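Handcombe Workshop: two people wanted for the Brividness build (part-time, small pay, some glory)

Posted in Calls and Openings 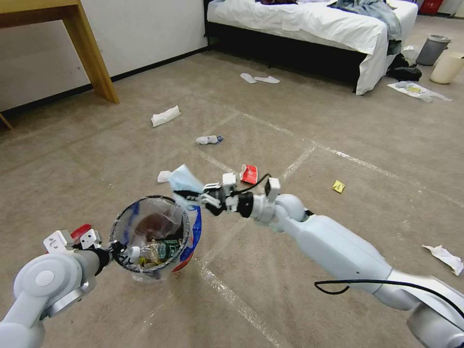
Wahyudi Kusuma wrote underneath within the hour that tidying a floor is the job every home robot promises and none of them finishes, and could we please say up front whether we want engineers or people who own a broom. Fair enough. We want one of each.

Brividness is a two-armed machine that picks up litter from a carpet and puts it in a wastebasket. One arm holds the basket, the other does the fetching. We have been building it at Handcombe since December, evenings mostly, with parts bought, bartered and in two cases dug out of a printer. It can be run by hand from a pair of control arms, and it can be left to its own devices, at which point it becomes a very expensive way of moving a tissue four inches to the left.

The first opening is for a builder. You would look after the wrists and grippers, where most of our trouble lives. The fingertips are modular so that we can swap them when they wear, and they wear faster than we budgeted for. You should be able to crimp a connector that stays crimped, read somebody else's wiring notes without weeping, and print a replacement part that fits on the second try. First try would be showing off. Cable routing is a sore subject here. If you have opinions about strain relief, write them down and bring them with you.

The second opening is for an operator. You would sit at the control arms and pick up trash, over and over, so that the machine has something decent to learn from. Wrappers, bottles, paper, tissues. We are aiming for 3,000 clean pickups by the end of the project and have 119 that we would show to a stranger. No technical background needed. Patience is needed. People who are good at this tend to be people who can thread a needle or get a splinter out of a child. We had high hopes for the gamers and they were fine, but they wanted to go fast.

Things that are harder than they look, in case you're wondering what the evenings are like:

Tissue. It has no edges and no manners.

Flat wrappers on carpet. The fingers either skate over them or try to take the carpet too.

Knowing when to let go. Tilt the basket a little and the opening isn't where the machine thinks it is. The two arms are supposed to agree about this. They are on speaking terms at best.

Bottles go in nicely, and we make a fuss of them for morale.

Hours and money. Sessions start at 6:30 in the evening and run until about ten, two evenings a week, three if you're keen. The operator gets $33 a session. The builder gets a flat $300 a month and a key to the parts cupboard, which has been described as a perk. Both come with workshop membership for as long as you stick around. We know this is not real money. The Danko group across the yard pays better, and you are welcome to ask them, but they make conveyor brackets and you will be making conveyor brackets.

What we provide: a bench, decent lighting, soldering gear, two printers (one reliable), coffee, and an emergency stop within reach of every chair. You will be shown how to use the stop before you are shown anything else, and you will be asked to hit it a few times so you aren't shy about it later. Arms move when you don't expect them to. Long hair up, lanyards off.

The control software is Zalirance, which we wrote ourselves and will apologize for in person. If you can code, there's plenty to do, but please don't offer to rewrite it in your first week. Three people have offered. It is still Zalirance.

You need to be 18 or over and able to kneel on a carpet and get back up, which rules out one of the founders on bad days. Beginners are fine for the operator job. For the builder we'd like to see one thing you've made that moves, even if it moves badly. A video on your phone will do.

To apply, leave a note at the Handcombe front desk or drop it in the Brividness tray by the laser cutter. Tell us which job you're after, which evenings you can't do, and the last thing you fixed. Skip the cover letter. We'll ask you to come by for a trial session, paid at the operator rate whichever job you want, and we'll let you know either way within the week.

Wahyudi, if you're reading, the broom question stands. Do you own one?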